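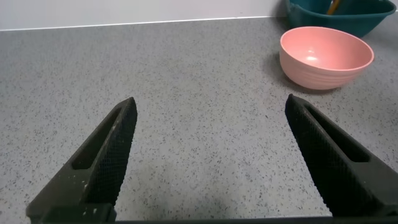
Notes by Zlata Marchuk
Energy Policy and Markets, Unit 6: Reading a carbon budget

A carbon budget is the total amount of carbon dioxide that can still be released while keeping warming under a chosen limit. It is a stock. Annual emissions are a flow. Most of the mistakes in last term's papers came from mixing the two, so check your units before you start: budgets are in tonnes, emissions are in tonnes per year.

A budget always comes with three pieces of information attached:

the temperature limit
the chance of staying under it
the start date

If a report gives you a budget without all three, you can't compare it with another one. Two reports may use the same limit and still differ widely if one assumes an even chance and the other a two-in-three chance.

Worked case: Jescombe

Jescombe is the model town we use all semester. Its remaining budget is 80 units and it emits 8 units a year. At a constant rate the budget lasts ten years. If emissions fall in a straight line to zero, the same budget lasts twenty years, as the area under the line is a triangle. Draw both cases on one graph and shade them. The shaded areas should match.

Now suppose the town waits five years before it starts cutting. It has used 40 units, so 40 are left, and the straight line to zero has to fit into ten years. The yearly cut is twice as steep. Yevhen Pylypenko's slides from Tuesday go through this with a curved path, which gives a different end date but the same total.

Overshoot

Some scenarios spend more than the budget and remove the extra later. When you read one of these, look for the peak as well as the end point. The Wadow scenario in your reader peaks at 91 units against a limit of 85, then comes back down through planting and direct capture. Ask how much removal is assumed, when it begins, and who pays for it. The main text leaves out the last of these. See the appendix.

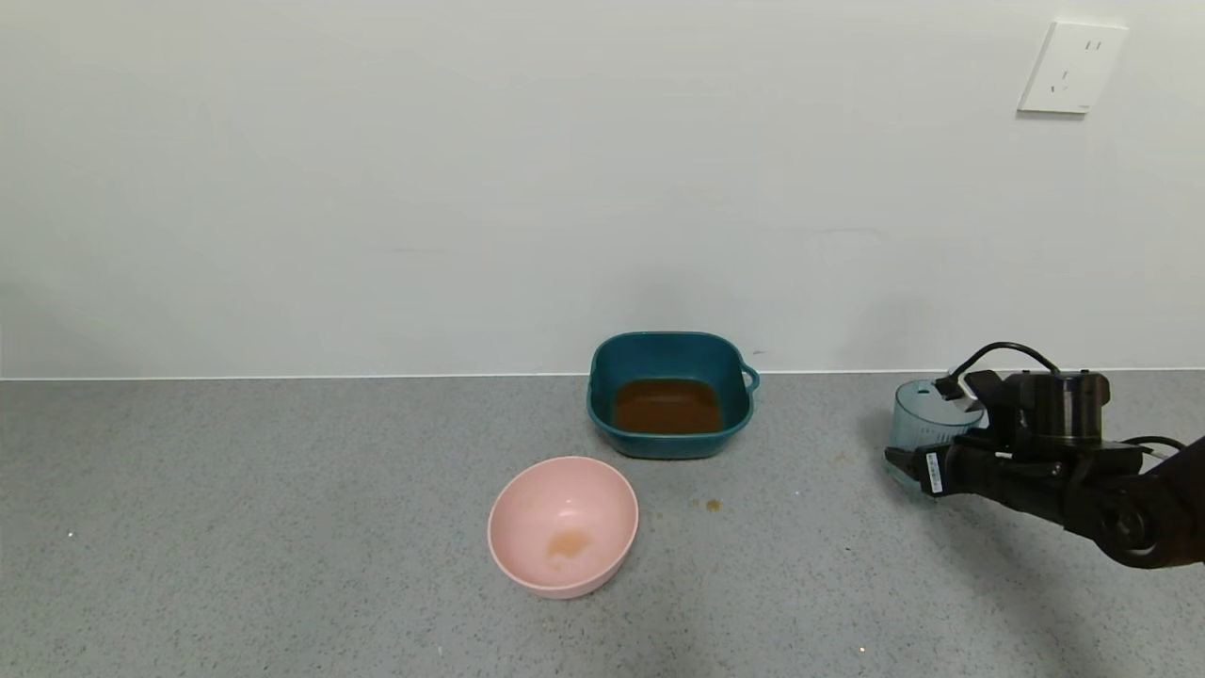 For next class

Read the Havlíček chapter up to page 21. Skip the box on methane, which we cover in Unit 7.

Redo the Jescombe case with a delay of two years. Show the graph and the yearly cut.

Write one paragraph on whether a company can have its own carbon budget. Use the Clemoreo report as your source, and say which of the three pieces of information it gives.

Questions about the graphs go to Ivan Hordiienko in the lab section.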